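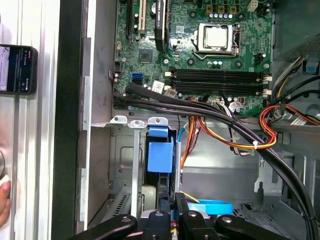 uthai_s: The district wants grazing permits moved to the new Rungrueang office by February. 3810 herders, and all the records sit on old desktops like this one, with the side panel off and four memory slots on a green board. Who keeps the farm boundary maps?

asari102: The land office does. Moving permits won't stop cattle getting into the rice.
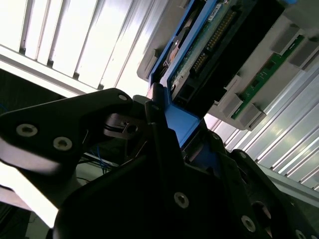

Blue drive carrier, partway into the chassis.

amnuay_p: Disagree. We waited up to 10 days for a permit last year.

asari102: Ours took 2.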